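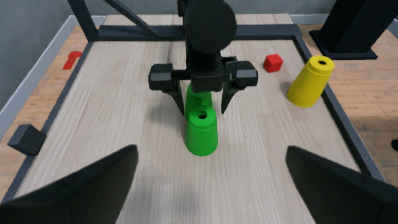 Katsuhiko Sakai would have preferred a longer trial. The reusable cup scheme at the Skunum ferry terminal ran for 26 weeks, and in his view that is too short to separate a change in habit from a run of good weather. The operator has decided to go ahead regardless, and the deposit system becomes permanent in November.

Under the scheme, kiosks inside the terminal charge a $2 deposit on each cup. The deposit is refunded at any of three return points: the ticket hall, the vehicle deck stairwell and the bus shelter on Rodon Street. Cups are washed off site by Kubo, which holds the contract until the end of next year.

Figures released with the decision show 2,173 cups entered circulation during the trial. Of these, 727 were not returned and have been written off. The operator attributes most of the loss to passengers carrying drinks onto connecting buses, where there was no return point until the final month. The monthly loss rate was not published.

Sakai, in a written submission, asked for that breakdown and for the volume of water used per wash. He also questioned whether a flat deposit is suitable for both cup sizes – the larger costs more to replace, but carries the same charge. The operator's reply states that a two-tier deposit was considered and rejected on the grounds of queue times at the morning sailings.

Two changes will apply from the start of the permanent scheme. Refunds will be available by card as well as in coin, using terminals supplied by Volteck, and a fourth return point will open at the long-stay car park. Kiosks may continue to sell drinks in disposable cups until existing stock is used up, with a limit of 100 sleeves per kiosk.

Passengers holding cups from the trial can return them for the full deposit. The new cups are the same colour and will be accepted at all four points.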